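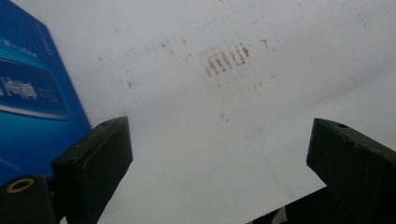 *Fig. 1. Reddish-brown marks on the white surface, blue box at left.*

## Unit 2: Unpacking onto a work surface

Read pages 13 to 17 of the Lynch handout before lab. Look over the board first and sketch any marks already on it in your notebook. Stand the box upright, open end up, and reach in from the top. Set the contents on the clear part of the board.

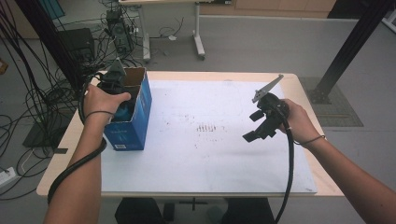 *Fig. 2. Open box standing on the left part of the board.*

Sketches go in the Kurmont folder. Old stains stay in the sketch even if they are faint.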